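Club Fitting Should Be Priced Separately from Club Sales

February
By Mavis Pettigrew

The practice of offering a free fitting with the purchase of a new set of golf clubs has become so common that few players question it. Most regard it as a courtesy. It is time for the retail side of the game to reconsider the arrangement, and for golfers to ask what they receive under it.

A proper fitting takes time. At the Flallow range, where Ileana Rusu has managed the fitting bay for several seasons, a full iron session runs to 80 minutes and covers lie angle, shaft weight, length, and grip size. The range charges $115 for this service, whether or not the player buys anything afterward. The customer leaves with a printed sheet of measurements and may take it to any seller.

The bundled fitting works differently. The cost of the session is recovered through the sale, and the fitter is often paid in part by commission. No dishonesty is required for this to shape the outcome. A fitter who would otherwise tell a player to keep the current irons and have them bent two degrees upright has every reason to reach for a new head instead. The player, having paid nothing, is in a weak position to object. 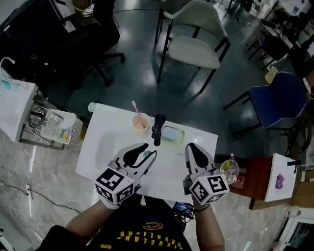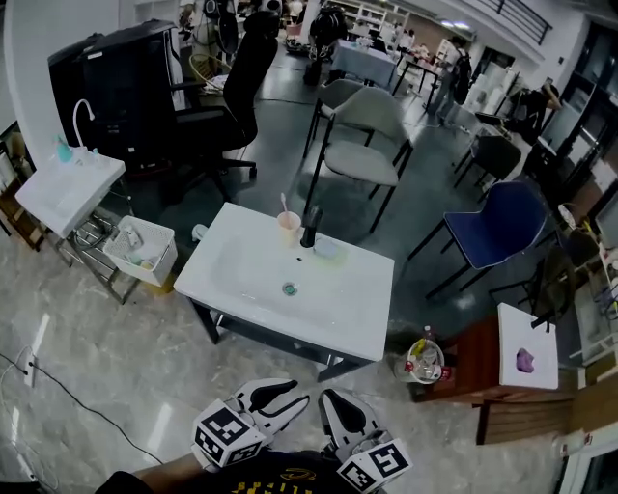

Manufacturers bear some responsibility as well. Tirno and Prorell both supply demonstration carts to their retailers, and both limit the shafts included in them. A retailer that carries only one of the two brands can fit a player only within that brand's range. Last season the regional association of which I am a member asked its golfers whether they had been shown clubs from more than one maker before buying. Of the 133 who replied, only 19 said that they had. The survey was a small one, but its result should concern anyone who believes that fitting is meant to serve the player.

The usual objection is that a separate fee will discourage beginners. Ita Dunne, who teaches junior and adult classes in our district, has raised this point with me more than once, and it deserves a fair answer. New golfers change their swings quickly, and a detailed fitting in the first year is seldom money well spent. A short check of length and grip size would meet their needs, and a shop could offer it at a modest price.

Retailers who fear losing sales should consider lessons from other trades. Customers routinely pay an optometrist for an examination and buy their glasses elsewhere, and opticians remain in business.

The association should therefore ask its member shops to publish a fitting fee, to give every customer a written record of the results, and to state clearly which brands are available in the bay. Shops that wish to credit the fee toward a purchase may continue to do so, provided that the credit applies equally to repairs, regripping, and adjustments to clubs the player already owns.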